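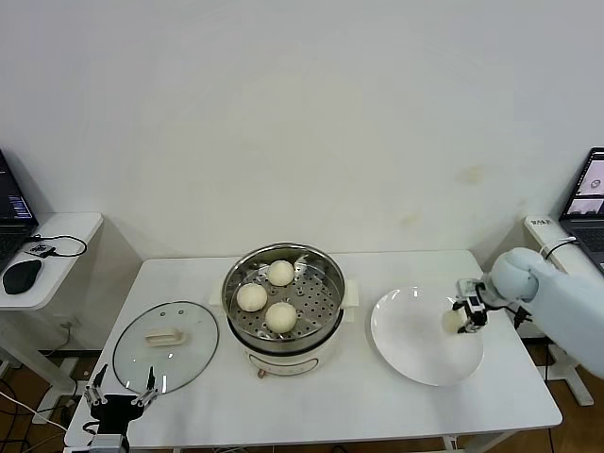
*Fig. 1. Serving station: steamer with tray fitted, lid off to the left, plate to the right.*

**Murkico small catering programme, serving station strand**
Progress report to Atgate
Prepared by Linnea Aasen, 23/08/2026

**1. Position**

The station layout is settled and has been in use unchanged since March. The earlier layout put the plate behind the steamer, which meant reaching across the steam. The plate now stands to the right of the pot and the lid goes to the left, flat on the table. Fig. 1 shows this layout with three buns on the tray and a fourth going to the plate.

**2. Equipment**

The steamer is an electric pot with a perforated stainless steel tray that sits in the top. There is a single control knob on the front. The tray holds 4 buns of the standard size with enough space between them to lift each one without touching its neighbour. Védís Mogensen tried a closer arrangement in the spring and the skins tore where they met, so the lower number stands.

The lid is clear with a plastic handle. Staff are asked to tilt it away from themselves, let it drain over the pot and then lay it down. Water on the table top remains the most frequent complaint in the station log. A shallow drip mat has been ordered from Drulberg and had not arrived at the time of writing.

The large white plate replaces the two small ones in the original list. Ifeoma Isah asked for the change after the first tasting, when buns were being stacked.

**3. Output**

- Buns steamed and served in the period: 2000
- Of these, served at Þrastardóttir: 700
- Buns held back for the storage test: 360

The storage test is not finished. Results so far suggest that buns kept covered reheat evenly, but the uncovered batch has still to be weighed and no figure is given for it in this report.

**4. Spending**

Spending on equipment is within the amount agreed. The second plate order was cancelled and refunded. Flour cost more than planned and the difference was met from the travel line, as agreed with Ingvar Ravn.

**5. Open points**

Tray cleaning takes longer than allowed for. Dough residue collects in the holes and has to be brushed out by hand. Malou Stougaard is comparing paper liners with a light coat of oil and will report separately.

The written serving instructions still refer to the old plate position on page 2. A corrected version will be sent with the next claim.

Atgate is asked to confirm that the unspent plate money may be moved to liners.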